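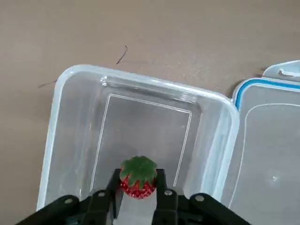

Do Trailers Give Away Too Much? Comments on the Second Season of Elter

Project report, Media and Audiences
Celeste Mendes
04/01/2019

1. Why this topic

Fans of TV drama complain that trailers spoil the show. You can find the complaint under almost any trailer, and it gets repeated in articles as if it had been tested. I wanted to see how well it holds up for one series. I picked Elter, a slow mystery about a ferry town where the same night keeps going missing from people's memories. The second season trailer came out in March and was widely accused of showing the ending.

I should admit that I started out on the side of the complainers. I am less sure now, though I don't think my data settles it.

2. What I did

I saved the public comments under the trailer, 3039 of them after removing duplicates and obvious spam. I then searched for words like "spoil," "gave away" and "whole plot" and read every comment that came up. That left 531 comments that really were about spoilers. The rest of the hits were jokes, arguments about the first season, or people asking other people not to spoil it.

I also ran a short survey in two fan groups, one for Elter and one for the crime show Grandex. It got 319 usable answers. People who join fan groups are not normal viewers, so please don't read the survey as anything more than what fans say about themselves.

3. What the comments say

The angry comments mostly point to the same shot, the one of the harbor master opening the door of the chapel. Many were certain it came from the last episode. It is in the first, about ten minutes in. So a large share of the people who said the trailer had ruined the ending had guessed wrong about what they saw.

Does that mean the trailer was harmless? A wrong guess can still change how someone watches. Several people wrote later that they spent the whole season waiting for the chapel scene to come back and mean something, and were let down when it didn't. I have no good way to measure this, and neither do the articles that blame trailers for it.

4. What the survey says

Most fans said they dislike trailers that show too much. Most of the same fans said they watch every trailer on the day it comes out, some of them more than once. I find it hard to take the first answer at full value next to the second.

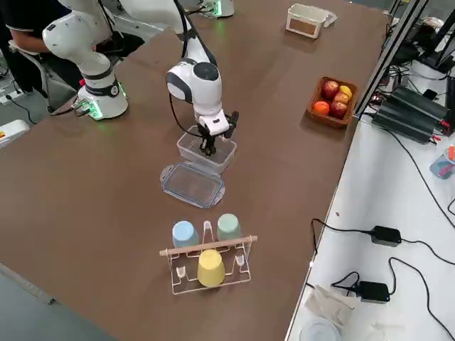 Rosalie Rüegg read a draft of this section and thought I was being unfair. Her point was that people can't know a trailer shows too much until they have watched it, and that staying away from it means staying away from every group and feed for a week. I left my wording as it was, but the survey should have asked about that and it didn't.

5. Problems

The search words missed people who complained in other ways. I sorted the comments alone, so there is no check on my reading of sarcasm. The survey went out after the season had ended, when people already knew if they liked it, and a disappointed viewer may be quicker to blame the trailer.

If I did this again I would ask people to write down their guesses before episode one and compare them afterward.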